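Home Posts Projects Notes About Contact

Packing bags with the Vesel grippers

28/02/2025

I have been recording demonstrations for the Delik project since the start of the month, and the toiletry bag task is the one that has taken most of my time. I said I would write down how it is going, so these are my notes.

The setup is the pair of hand-held Vesel grippers, one in each hand, with a camera on each. I squeeze the trigger, the fingers close, and the camera records what the gripper sees. The tags on the fingers give the software the opening width. No robot is involved at this stage. The arms are at Nekel and I only see them when a policy is ready to test.

Before this I did the same kind of work by remote control, with a leader arm on my desk and the follower across the room. It was slow. A simple pick took me four times as long as doing it by hand, and I got tired of watching a screen to judge depth. With the hand-held grippers I stand at the table and look at the thing I am picking up. My pace went up on the first day. The cost is that I can move in ways the arm can't follow, and those episodes get thrown out later when the trajectories are checked against the joint limits.

The count as of this morning is 2839 episodes recorded across all the tasks. Of those, 1467 are bag packing. I try to do 60 in a session and then stop, even if it is going well. After that my wrists start to sag and the grasps get sloppy. I can see it in the playback.

Some things I changed along the way:

I used to start every episode with the bag in the same spot. The first policy learned that spot very well and missed the bag when it was moved over by the width of a hand. Now I shift the bag and turn it a little before each one.

I also slowed down at the moment of release. My habit was to let go while the hand was still moving, the way you would drop something into a bag at home. On the arm that came out as a toss. Now I stop, open, wait a beat, and then back away.

Bottles go in before tubes. There is no deep thinking behind that order. I picked it on the first day and it was easier to keep it than to relabel everything.

The hard part is using both hands at once. With one hand I can concentrate on the grasp. With two, I tend to watch one and let the other drift, and a drifting gripper sometimes ends up blocking the other camera. I went back through a batch from Fashola's old dataset to see how they handled it, and their second hand mostly stays parked at the side until the first one is done. I don't want to copy that completely. People do overlap the two motions, and I would like the policy to learn it.

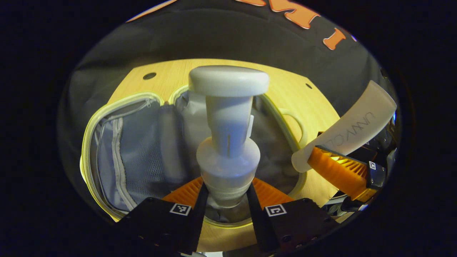
Pump bottle in one gripper, tube in the other, bag open behind.

Pump bottles have their own problem. The soft fingers hold the body fine, but the wide head makes them top-heavy, and if I grab too low the bottle leans as soon as I tilt my wrist. Grabbing higher puts the fingers in the way when the bottle goes down into the bag. I have settled on a grip a little under the collar. It isn't perfect, and I still redo a fair number of them.

Tubes are easier to hold and harder to place. They roll in the fingers, and I have to look at which end is pointing where before I lower them. I have started recording a few episodes where I set the tube back down on the table, pick it up again at a better angle, and carry on. The earlier recordings have almost no corrections like that in them, and the first policy had no idea what to do after a bad grasp.

Next week I want to add closing the zipper. I tried it a few times on Wednesday and the pull tab kept slipping out of the fingertips. I may tie a short loop of cord to it for the first round and take it off later. The next arm test at Nekel is set for May, and I would like to have the zipper recordings finished before then.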